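**Business cards: a few notes before you reorder**

Sep 16, 2019

Several members have asked about card printing now that the fall trade shows are close. Soo-ah Bang at Kushnir put together the notes below after placing orders for her own office and for the Jandska branch.

The standard card is still the safest choice. Square and folded cards look nice on a counter, but they don't fit most wallets or card holders and tend to get left behind. If you need more room for text, use the back of the card. A second printed side adds little to the price at most shops.

Keep the type readable. Names can be set fairly large, and contact lines should not go under 7 point. Leave off the fax number unless customers still use it. One phone number and one email address are enough for most people.

Paper weight matters more than finish. Soo-ah tried a gloss coating on her last batch and found she couldn't write on it with a regular pen. She has gone back to uncoated stock. Ritva Manninen at Fitosier prefers a matte coating on the front only, so the back can take a note or an appointment time.

Order a small proof run first. Gredent will print 25 cards as a proof, and they are usually ready in 2 working days. Check the spelling of every name, then have someone else check it too. Last year one of our offices had to throw out a full box over a wrong area code.

Group orders for the shows close on September 28. Send your files as PDFs with the fonts embedded, and put your company name in the subject line.
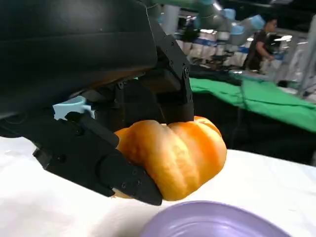
Late files will go in with the next group order, and the price per box may be different by then.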